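**Lens rental deposit for a student short?**

Ghizlane Nasr

I'm shooting a 10 minute short in October and want the Avetti primes from Stavness. They ask for a 40 percent deposit. Is that normal?

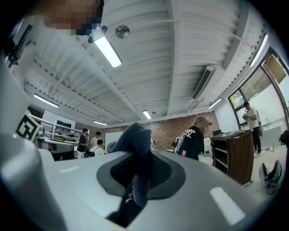
Rhona MacRitchie

It's high. Rustad took 10 percent from me — but I had my own insurance. Send Stavness your certificate and ask again.

polero_fan

Just use a zoom. I've shot over 5 films on one and the focus puller was happier too. Check the mount before you pay anything.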